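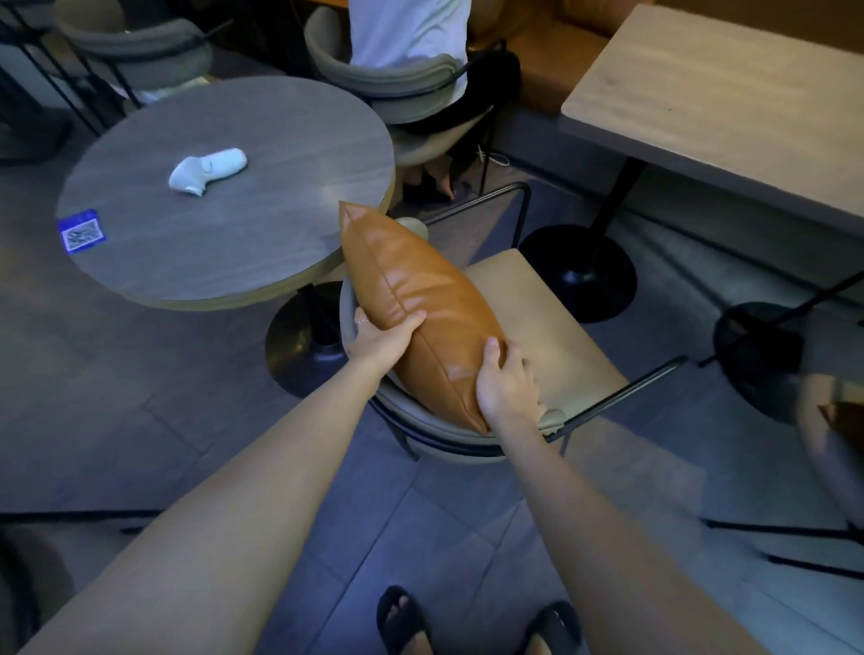

Keep the branch manager, and give her something to decide

When the credit union in Ladcombe announced in March that its branch would lose its manager and be run from a regional office, I wrote a letter. I am the sort of person who writes letters, as my family will tell you with a sigh, and I got a perfectly polite reply which said that decisions would now be made "closer to our centres of expertise". I have been turning that phrase over ever since, usually while doing the dishes, and I'd like to have a proper go at it now.

I should say where I'm coming from. I worked in lending for 19 years, the first 7 of them at a counter, and I have nothing against head offices. I ended up in one. There are good, clever people in them who care very much about getting it right (and who have better coffee than we ever had out at the branch). When I was a junior, a manager could lend to his golf partners and turn down a widow over a hat he didn't care for, and I saw things not far off that. Taking the big decisions away from one man in one office was a fair thing to do, and I wouldn't go back to it.

But we have gone a long way past that. My first manager could approve a loan of up to $4000 on her own signature. It wasn't a fortune even then, but it covered a second-hand ute, a new hot water system, or a funeral if the family kept it modest. She would have a yarn with the person, look at the passbook, ring the employer if she had any doubts, and give an answer before lunch. If she got it wrong she had to face it, because she bought her bread in the same shop as the borrower, and her name was on the file when the auditors came through.

Compare that with what happened to a neighbour of mine last winter. She runs a small upholstery business, steady work, no debts worth mentioning, and she needed to replace an industrial sewing machine. She applied online. The form had no way of saying that her income arrives in lumps, with a big one every time a motel refits its rooms, and so it averaged her into somebody she isn't and declined her. When she rang, a very kind young man told her he could see the result but couldn't see the reason. She went down to the branch, and they told her the same thing, with a cup of tea.

I don't blame the young man or the branch. What bothers me is that three lots of people dealt with her and not one of them had the authority to say yes, or even to say no and mean it.

The usual answer is cost, and I do take it seriously, having sat in those meetings myself. A manager's salary is a real number and it's there in the budget every year, whereas the loan that was never written doesn't appear anywhere, and neither does the customer who quietly shifts her accounts to somebody else. You can't put her in a spreadsheet. You can only notice, some years on, that the deposits from a town have thinned out, and by then there'll be a slide explaining that the town was in decline anyway.

There are institutions that have tried going the other way. Stitivbridge Mutual, where I still have a small account, gave its branch managers back a modest lending limit a while ago, and put Jamila Ekanayake in charge of reviewing what they did with it. I went to hear her speak at a members' evening, and she was refreshingly plain. In the first full year the managers wrote 507 loans under their own authority. A few more of them fell behind than she would have liked, and she said so without being asked. She also said that the managers' notes on those files were the best credit writing she had read in years, as they knew someone would hold them to it. I came home quite cheered up, and talked about it for far too long over tea.

I'd like to see Ladcombe try something of the kind. Keep the limit low. Have every file looked at afterwards by someone outside the branch, and let no manager lend to family. Publish the arrears at the annual meeting, good or bad, and take the limit away from anyone who misuses it.

The members vote on the board's restructure on 28th September, and most of us won't turn up, going by past years. I'll be there with my letter and their reply in my handbag, and I mean to ask how far away the expertise is, and whether it has a phone number.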